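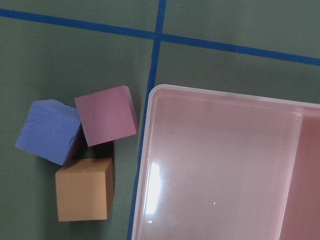 Attachment 1: wrist camera view, blocks left of the tape, tray empty.

Ticket 2909
Project: Nemel block sorting
Component: perception / segmentation, grasp planner
Opened by: Bjarke Gunnlaugsson
Assigned to: Steinar Hauksdóttir
Status: closed, one follow-up open

Problem
With the three blocks close together, the planner returns two grasp candidates instead of three. The blue block comes through fine. The mauve and tan blocks come back as one long object, and the planner then tries to close across the pair and rejects its own grasp as too wide. The run stops with "no feasible grasp" and the arm goes back to its home pose. It happens every time with this layout. If I spread the blocks out by hand it goes away.

Expected
Three masks, three candidates, blue first.

Log, Bjarke
Restarted the perception node. No change.
Checked the hand-eye calibration against the tape crossing. It is good, so I left it alone.
Replayed the saved frames offline on the Tenditz machine. Same merge, so the arm and the network are not involved.

Log, Steinar
09:40 — Replayed the same frames. The gap between mauve and tan is in deep shadow and the mauve block looks tilted. The depth image has a hole there. Our hole filling step runs before segmentation and bridges it, so the two top faces end up joined.
10:15 — Turned hole filling off. The blocks separate, but now there is a false object on the inside of the tray's left wall. The wall has a bright glare on it and the plastic is translucent, so depth is poor there as well. Hole filling had been hiding this.
11:05 — Moved hole filling to after segmentation and limited it to pixels inside a single mask. Added a colour edge check for neighbouring masks, threshold 24. Mauve and tan now split cleanly.
11:30 — Masked the tray out of the pick region using the tray pose from the config file. The false object is gone. The place region is unchanged.
13:20 — Ran the 112 recorded frames from the Hafstein set. Before the change, 12 had merged masks. After it, none. No new false objects.

Bjarke
Pulled the branch and ran it on the cell with the same layout. Three candidates, blue first. The mauve grasp comes in at a slight angle because of the fitted top face. It still picked, and all three went into the tray. Happy to close.

Steinar
Merged. The edge threshold is in the Casov config under segmentation, not hard coded. Please don't lower it without a replay — the worn edges on the blue block start to split off as a separate mask.

Follow-up
The tray pose is still typed in by hand. If somebody moves the tray, the mask will be wrong and the glare could come back as an object. New ticket to be raised for detecting the tray rim. Assigned to Bjarke.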